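Nadiia Pavliuk has been running the linen side of Alwood, a small hire business for weddings and village dos, for 13 years. I went to see her in the workroom, where the napkins are sorted and folded before they go out.

She took the room because of its height. "The last place had a ceiling you could touch," she said. "I couldn't hang a tablecloth up to look at it."

The brick wall and the white ceiling with its beams were like that when she came. She has thought about painting the brick and decided against it. "It would take three coats and I'd have to move everything."
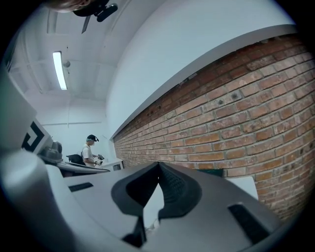

Most of her week goes on napkins. A normal order is 200, and the biggest last December was 659, for a dinner at Symonenko. Every one gets looked at on both sides. Candle wax is the worst, she said, then lipstick. Red wine comes out more often than people think.

I asked how she folds. "In half, in half again, and press with the flat of your hand. If the corners don't meet you start again. Abbas does his in thirds and I have to redo them." Abbas Sadeghi joined her two years ago and does the driving as well. He told me later that thirds fit the crates better.

She works at a white table, which some people find odd for white cloth. She prefers it. "A mark shows up against the napkin. I don't need the table to be dark for that. What I need is a clean table, and on a white one I can see if it's clean." 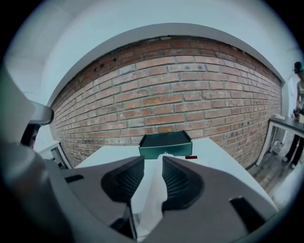 Small boxes are her other firm opinion. She likes an open top and nothing too deep, so that cloths don't get pushed down and creased at the bottom. When she started she used large bags and spent her evenings ironing. Now she reckons to iron 30 napkins again out of a big order, mostly ones she has folded badly herself.

Does she use cloth napkins at home? "Kitchen roll," she said, and went back to checking hems.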